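24 August 2018

Sweeping day again! Oskari Lindqvist set the task list last night and left me with brush and dustpan, so I've been steering the arm through pick up, sweep, put back since half past nine. We logged 16 runs before lunch and I threw out 3 (my own fault, I kept rushing the grasp and the handle rolled in the fingers).

I've started moving the dustpan between runs – only a hand's width or so, but the last lot from Custar had it in the same spot every time and the model got very attached to that spot. Crumbs get scattered afresh each time too, and I'm trying not to be tidy about it.
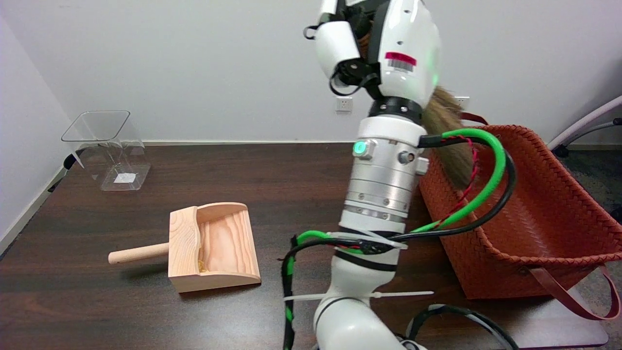

Oskari wants 1,000 good runs by the end of September, which at today's pace is cheerful nonsense, but if Laitinen can take the afternoons we might get close. The wrist cables need tying back properly before anyone does the big turns. I'm going slowly until then.

To do Monday: reset sheet, more crumbs, ask about the 11 runs missing from the Proveck drive.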